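Vellville Student Robotics Forum
Gallard Challenge: Rules and Preparation
Thread: Tidying task, mixed objects: request for guidance
7 replies

ydarwish (Club Secretary)
Posted Apr 20, 2025

Members are reminded that entries for the tidying task close in May. The object list issued by the organisers now includes one rigid item and one soft item per run, and the arm must handle both without a change of gripper. The Maller team has asked whether the club will set a single grip force for both classes of object or leave the matter to each team. The view of the officers is that a single setting would make scoring simpler. Comments are invited before the rule is put to the teams.

Yara Darwish

maller_team
We would ask the officers to think again. A setting that holds a bottle securely will crush a knitted item, and although crushing is not penalised under the present rules, it does affect release. Our written log for the practice sessions stands at 1163 attempts, and most of the failures recorded against soft items are failures to let go.

godoy_bench
The Godoy team does not share this view. Release depends far more on the surface of the fingers than on force. We changed the finger covers and left the force alone, and our results improved. If every team may choose its own force, the judges will be comparing different machines.

a.navarrete (Staff Supervisor)
Both teams have made fair points. May I ask that any further claims be supported by the session log, giving the object, the force setting and the result? General statements about improvement are difficult for the officers to act upon.

Two further matters. The risk assessment for the furnished room must be signed before the arm is powered. Plants and loose papers are to be treated as part of the course, and contact with either is scored as a fault under rule 7.

Agustina Navarrete

godoy_bench
Noted. The log for our bench will be uploaded to the shared folder this evening. We had read rule 7 as covering furniture only, and would be grateful if the wording could be changed.

maller_team
We had read it the same way as Godoy, for once.

On the question of force, we would add that the two classes of object also differ in how they are approached. The bottle can be taken at a slant, and small errors in position do little harm. With the knitted item the fingers must reach past the outer loops, and the openings in the fabric are easily caught. A single force setting conceals this difference and does not remove it.

Views from the wrist camera follow, the bottle first and then the knitted item.

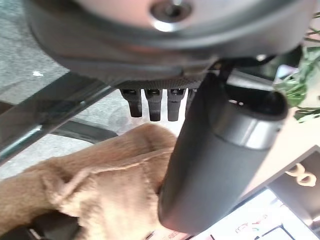
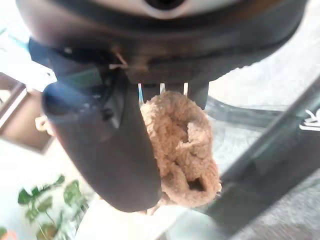

ydarwish (Club Secretary)
Re: Tidying task, mixed objects: proposed wording

The officers have considered the replies and propose the following for the May meeting.

Rule 3 (amended). Each team may declare up to 2 grip force settings, one for rigid items and one for soft items. The settings shall be declared in writing before the first run and shall not be altered during the event.

Rule 7 (amended). Contact with furniture, plants, papers or any other item not on the object list shall be scored as a fault.

Finger covers remain at the discretion of each team, provided that they are fitted before inspection.

Yara Darwish

godoy_bench
We accept the change to rule 7. We continue to object to rule 3 and ask that our objection be recorded. A team with a single declared setting gains nothing under this wording for having built the simpler machine. Could the officers consider a small allowance in the scoring?

a.navarrete (Staff Supervisor)
The objection is recorded. An allowance in the scoring would need the agreement of the Gallard organisers, and I will write to them. Teams should prepare on the basis of the wording as proposed until a reply is received.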